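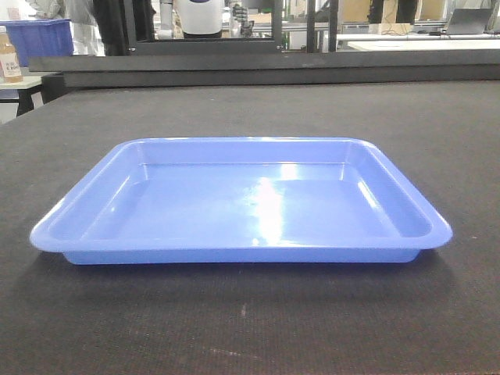

Session 5: Getting a first gig (and a second one)

Handout for the live music module. Read before the seminar, bring it with you, I won't be printing more.

Recap from last time
- support slot = you're there for someone else's crowd. Act like it.
- promoter is not your manager. Doesn't owe you feedback
- door split vs flat fee, see session 4 notes if you missed it

What a small promoter wants to know
Can you bring people. How many, truthfully. Do you live near enough to turn up on time. Have you got something to listen to that isn't a phone recording of a rehearsal. That's most of it. The long biography can wait, they will read the first two lines and then click the song.

Put the best song first. Not the newest. Groups get this wrong every year, they're sick of the old one so they send the one they wrote in the week.

Worked case: Maltarix
Three-piece, guitars and a drum machine, first show in November at the Lusberg, upstairs room. Capacity 60. They got the slot because the opening band dropped out and they answered the email the same afternoon. Played 30 minutes, which was what they were asked for. Sold 5 tapes. Asked back.

Compare with the other band on that bill (I'll leave the name out) who ran over, ate into the headliner's changeover and had an argument with the sound engineer about monitors. Good band too. Better songs than Maltarix if you ask me. Haven't been back.

Discuss: how much of this is luck? What would you of done about the monitors? 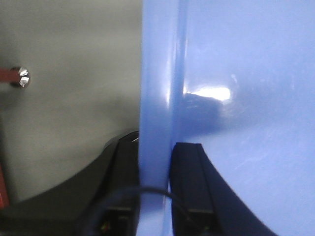 Notes by Fanni Halász
Updated March 15, 2025

The set itself
Time it with the talking in. Everyone times the songs and forgets tuning, thank yous, the bit where the bass player can't find his lead. If you've been given 30, plan for less.

Soundcheck order is usually headliner first, opener last, so you may get ten minutes or a line check and nothing else. Know your input list by heart. Write it down anyway and send it ahead:
- drums or drum machine (stereo or mono?)
- bass, DI or amp
- guitars
- vocals, how many and where they stand

Label everything. Spare strings, spare lead, spare 9v.

After
Clear the stage before you talk to your mates. Stay for the headliner. Settle up at the end of the night, one person from the band does it, agree who beforehand. Say thanks to whoever did the sound.

Names on a mailing list are worth more than likes. Whitlock built there whole first tour out of a clipboard on the merch table, we'll look at the route they took in session 6.

For next time
1. Write a booking email to the Lusberg. Five sentences max.
2. Do an input list and a rough stage plan for your own act, or for Kirent if you haven't got one (live session is in the module folder, watch it to the end, the line-up changes half way thruogh).
3. Pick one local show and go to it. Get there for the first band. Half a page on how the changeovers were run, who did what, how long it took.

Emails in by noon the day before the seminar please so I can read them out. No names will be attached.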